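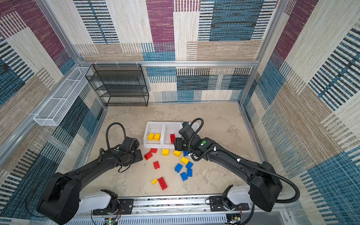
From: Prurnbridge lab, equipment planning
To: shared-cells list
Date: June 17, 2022
Subject: Re: Second cell, what do we need to order?

Great questions, and I'm so glad you're going for it! Answers are mixed in with your text.

> We have the go-ahead at Stadel for a two-arm cell for sorting
> work and have to turn in an equipment list. Our draft has the
> arms, two grippers, a frame and a computer. Are we missing
> anything big?

Nothing big, but a whole crowd of small things. When we put in our request in March we had the same short list, and then spent weeks sending in little orders for everything that holds the big items in place. Put these on now: the rail along the front, mounting plates for both arms, crossbar and posts, cable conduit and a bag of clips (get double what you think), wall panels, flooring, and a shelf rack for the back corner. The rack and a wire basket on the side wall are cheap, and they give you shelf and tray tasks later without opening the cell up again.

> Is the rail worth the money? We could bolt the arms straight
> to a bench.

I'd keep it in. Both of ours sit on the one rail, each base on its own plate, and I like having the option to change the spacing. If you bolt to a bench, you have to settle the distance between the shoulders before you've run a single task, and I would have guessed wrong. We got our rail from Meteck and the plates from a local shop. The plates took longer to arrive than the rail did, so order those first.

> What do you use for parts? We were quoted for a set of machined
> test pieces and it was a lot.

Toy building blocks! Red, yellow and blue, in a few sizes, plus a white plastic bin with three compartments. Truly the best money in the whole budget. A small heap of them on the floor of the cell gives you plenty to deal with: bricks lying on a slant, bricks standing up, bricks crowding each other, one leaning on the wall of a compartment. You can make the job harder by mixing in more sizes, and if one goes missing you just take another from the box. I'd hold off on machined pieces until you know what they'd teach you that the blocks don't.

Do buy 2 or 3 of the same bin, though. Ours was a one-off and I'm still looking for a match.

> Do the walls matter? Plain white would be easiest for us.

Plain is fine to start with. We went for a busy woven-looking pattern, maroon and teal and navy with some cream, on all three walls, over a pale stone-look floor. If you want to change backgrounds down the road, ask for panels that come off without taking the frame apart – a very small change on paper and a pain to add afterward.

> How much should we hold back for spares?

We set aside 5 percent and it was gone too soon. I'd ask for more this time, mostly for gripper jaws and cables. Watch the cable lengths too. The slack has to loop over the upper arm and still reach when the arm is stretched out over the bin, so measure with the arm extended before you order. Caldeira quoted us 45 days on replacement conduit, so one spare length on the shelf from day one is money well spent.

Happy to send our parts sheet, prices and all – just reply on the list so the others get it too. I can't wait to see what you build!

Equipment planning, Prurnbridge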